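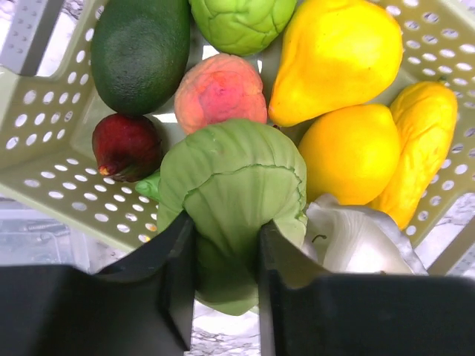
I have been putting off writing up the Lindby problem, mostly because I spent a good part of July insisting there wasn't one.

Short version: the grip check lies. The arm closes on something, the fingers stop short of fully closed, the controller decides it is holding an object, and off it goes. Most of the time it is holding an object. Then there are the other times, when it carries nothing at all to the drop zone, opens up, logs a successful place and comes back for more. In my last long run I had 479 logged picks and 30 of them were air.

The marketing page for the Ernolholm kit calls this "verified grasping." I'd like a word with whoever verified it.

I went after the wrong thing first, of course. I blamed the motor, because the motor is cheap and I already didn't like it. Swapped it, lost a whole evening to recalibrating, same result. Then I blamed the plastic produce. A lemon is smooth and a crookneck squash is all creases, so sure, one slips and the other doesn't. Except the worst offender was the bok choy. You'd think that stalk was made for two flat fingers. It picks up beautifully and then the log says it got picked up again four seconds later, which would be a neat trick for something already sitting in the tray.

Vratislav Jurčo, who runs the same gripper in his shop in Zilutov, told me to stop reading the summary and look at the raw finger position. I was rude about this and then did it. With the fingers shut on nothing, the reading should sit at zero. Mine drifted. After a cold start it was fine, and after more than 200 cycles it had crept up past the threshold for "object present." From then on an empty hand looked like a thin stalk. The bulb and the avocado are fat enough that nothing seemed wrong, and that's why I was so sure it was the produce.

So it's a zeroing fault, and the Šimek driver board only zeros once, at power-up. There is a setting called periodic re-home. It is off by default. The manual gives it one line and does not say why you'd want it.

I turned it on, every 50 cycles, and the phantom picks stopped for the next 900. Am I calling it fixed? No. A re-home hides the drift, it doesn't cure it, and I still don't know what is moving. Could be heat, could be the coupling working loose. Vratislav says heat. He says heat about everything.

The part that bothers me is the other direction. If the zero can creep up, I assume it can creep down, and then the arm thinks it has dropped something it's still squeezing. With a plastic peach, who cares. I was planning to let this thing near glass jars in the fall — that is off for now.

Next job is a cheap scale under the drop tray, so something other than the gripper gets a vote.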